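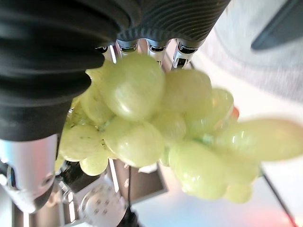 Schatten an der Haltestelle: Projektbericht, Sommersemester

Stand: 04.08.2026
Modul: Projektwerkstatt Klimaanpassung
Untersuchungsgebiet: Stadtteil Wimside in Inville

Worum es ging

Eigentlich wollte ich was mit Mooren machen. Das sage ich gleich am Anfang, weil mich in der Werkstatt alle darauf angesprochen haben und es auch noch so im Exposé steht. Das Moorprojekt war aber schon nach der ersten Sitzung voll, und dann saß ich mit Charoen Chantharasri an einem Tisch und wir hatten beide kein Thema. Charoen war an dem Tag mit dem Bus gekommen und hatte einen knallroten Nacken vom Warten. So kam das zustande, ganz unglamourös!

Unsere Frage: Wer in Wimside auf den Bus wartet, steht der im Sommer in der Sonne oder im Schatten? Und wenn in der Sonne, wen trifft es am meisten? In der Stadtklimadebatte wird viel über Dächer und Parks geredet (zu Recht), aber Warten an der Straße kommt kaum vor. Dabei sind es ja gerade die Leute ohne Auto, die da stehen, mit Einkäufen oder Kinderwagen oder Rollator.

Untersucht haben wir alle 19 Haltestellen im Stadtteil, jeweils beide Fahrtrichtungen. Die Endhaltestelle am Klärwerk haben wir mitgezählt, obwohl sie streng genommen schon hinter der Stadtteilgrenze liegt. Sie fährt aber praktisch nur für Wimside, und außerdem war ich neugierig.

Vorgehen

Wir haben die Haltestellen im Juli abgelaufen, immer bei wolkenlosem Himmel und immer vormittags, mittags und am späten Nachmittag. Klingt simpel, war aber eine ziemliche Rennerei, denn die Sonne wandert nun mal weiter, während man noch auf der Karte sucht, wo man ist. Für jede Haltestelle gab es einen Erfassungsbogen: Gibt es ein Dach, gibt es einen Baum, wo fällt der Schatten hin, gibt es eine Sitzgelegenheit, und liegt die Sitzgelegenheit im Schatten? Die letzte Frage kam erst nachträglich rein. Charoen hatte an der Haltestelle Ziegelweg gemerkt, dass das Häuschen zwar wunderbar Schatten wirft, aber eben auf den Radweg dahinter.

Die Oberflächentemperaturen haben wir mit einem geliehenen Infrarotthermometer genommen, einmal Sitzfläche, einmal Gehweg. Die Werte liegen im Anhang. Ich bin da inzwischen vorsichtig geworden, was man mit so einem Gerät überhaupt sagen darf. Bei den Metallbänken hat es Unsinn angezeigt, je nachdem, aus welchem Winkel ich gemessen habe. Unser Betreuer meinte, das liege am Emissionsgrad von blankem Metall, und wir sollten die Metallbänke in der Auswertung lieber weglassen. Haben wir gemacht. Schade drum, die waren gefühlt die schlimmsten.

Dazu kam die Befragung. Wir haben 300 Postkarten drucken lassen, mit drei kurzen Fragen und Platz für freien Text, und sie in Briefkästen, beim Bäcker und in der Stadtteilbücherei verteilt. Zurück kamen ungefähr 60, was für so eine Aktion wohl ganz ordentlich ist. Ich hatte insgeheim auf mehr gehofft.

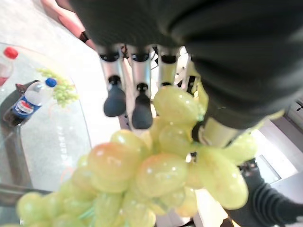
Hellgrüne Trauben, darüber die Finger der Roboterhand

Katene, oder: Wie die Karte entstanden ist

Für die Karte haben wir Katene benutzt, das ist das Kartenwerkzeug, mit dem hier im Fachbereich gerade alle arbeiten. Man kann Punkte setzen, Felder dranhängen und das Ganze hinterher als Webkarte ausgeben. Ich mochte es gern, bis ich versucht habe, die Tageszeiten umschaltbar zu machen! Am Ende haben wir drei Ebenen übereinandergelegt, und man klickt sich halt durch. Schön ist das nicht. Wer die Karte weiterpflegt, sollte das als Erstes angehen (ich habe im Projektordner eine Notiz hinterlegt, welche Felder man dafür umbenennen muss, sonst zerschießt man sich die Legende).

Noch ein praktischer Hinweis für die nächste Gruppe: Bitte die Koordinaten vor Ort aufnehmen und nicht aus dem Fahrplan-Datensatz ziehen. Dort liegt für viele Haltestellen ein gemeinsamer Punkt mitten auf der Fahrbahn, und die Richtungen sind dann nicht mehr auseinanderzuhalten. Wir haben das erst gemerkt, als die Haltestelle Schulgasse auf der Karte in beiden Richtungen gleichzeitig sonnig und schattig war.

Ergebnisse

Mittags steht man in Wimside fast überall in der Sonne. Das hatten wir erwartet. Überrascht hat mich der späte Nachmittag, also die Zeit, in der die meisten nach Hause fahren. Da hängt es enorm von der Straßenseite ab. Richtung Innenstadt werfen die Häuserzeilen schon langen Schatten, auf der anderen Seite knallt die Sonne direkt unter die Dächer, weil sie so tief steht. Ein Dach hilft dann gar nichts. Ein Baum an der richtigen Stelle schon, aber Bäume gibt es vor allem in den älteren Straßen rund um die Bücherei, und im Neubaugebiet sind es dünne Stämmchen mit Gießsack, die noch Jahre brauchen.

Die neueren Häuschen mit Glasdach haben wir zuerst als „überdacht“ eingetragen und danach noch mal alle umcodiert. Unter Klarglas wird man nicht nass, aber Schatten ist das keiner. Diese Unterscheidung fehlt im Haltestellenkataster der Stadt komplett, jedenfalls in der Fassung, die wir bekommen haben.

Auf den Postkarten wurde am häufigsten geschrieben, dass man sich einen anderen Platz zum Warten sucht: im Hauseingang, hinter dem Stromkasten, beim Bäcker unter der Markise. Eine Frau schrieb, sie gehe im Sommer eine Haltestelle weiter zurück, dort sei die Kastanie. Ein anderer hat uns eine Skizze gezeichnet, mit Pfeilen, wo er zu welcher Uhrzeit steht. Die Skizze hängt jetzt im Seminarraum und ist ehrlicherweise genauer als unsere Karte. Mehrere ältere Leute haben geschrieben, dass sie Arzttermine nur noch morgens machen. Das war für mich der Punkt, an dem das Thema ernst wurde.

Was nicht geklappt hat

Wir wollten an zwei Haltestellen testweise Sonnensegel aufhängen. Die Gärtnerei Joren hätte uns Pfosten und Kübel geliehen und war überhaupt wahnsinnig nett, aber für alles, was in den Gehweg ragt, braucht man eine Sondernutzungserlaubnis, und die Bearbeitung hätte länger gedauert als das Semester. Den Antrag hätten wir gleich in der ersten Woche stellen müssen. Der ausgefüllte Entwurf liegt im Ordner, inklusive Lageskizze, den kann die nächste Gruppe so übernehmen.

Auch die Befragung hat eine Lücke. Die Karten gab es nur auf Deutsch. Das ist mir beim Verteilen in der Siedlung hinterm Güterbahnhof aufgefallen, als der Stapel schon fast leer war, und es ärgert mich bis heute, meine eigene Oma hätte die Karte vermutlich auch nicht ausgefüllt. Jugendliche haben wir ebenfalls kaum erreicht.

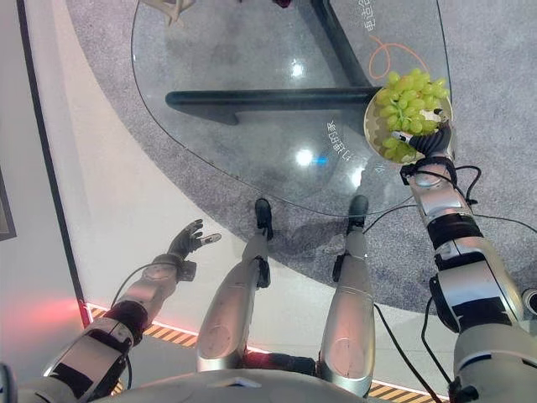
Oğuzhan Dönmez
Student, Projektwerkstatt Klimaanpassung (Text und Befragung)

Zum Schluss noch ein paar persönliche Sachen, die im Bericht ja ausdrücklich erwünscht sind. Ich habe vorher noch nie fremde Leute an einer Haltestelle angesprochen und fand es am Anfang furchtbar. Charoen kann das einfach, der fragt nach der Uhrzeit und ist fünf Minuten später bei den Enkelkindern. Ich habe mir angewöhnt, zuerst die Karte zu zeigen und dann zu fragen, ob wir den Schatten richtig eingezeichnet haben. Das lief viel besser, die Leute korrigieren einen nämlich sehr gern!

Bei der Arbeitsteilung würde ich es wieder genauso machen: Charoen die Karte und die Messungen, ich die Postkarten und das Schreiben. Nur das Abtippen der Freitexte würde ich beim nächsten Mal nicht auf den letzten Abend legen.

Die Karte und die Rohdaten gehen jetzt an das Amt für Mobilität in Inville. Dort gab es Interesse an der Spalte zu den Glasdächern, eine Zusage für irgendwas haben wir aber nicht. Im Wintersemester will ich die Postkarten übersetzen und die Erhebung an der Linie zum Krankenhaus wiederholen. Wer mitmachen möchte, trägt sich bitte in die Liste am Seminarraum ein, direkt neben der Skizze.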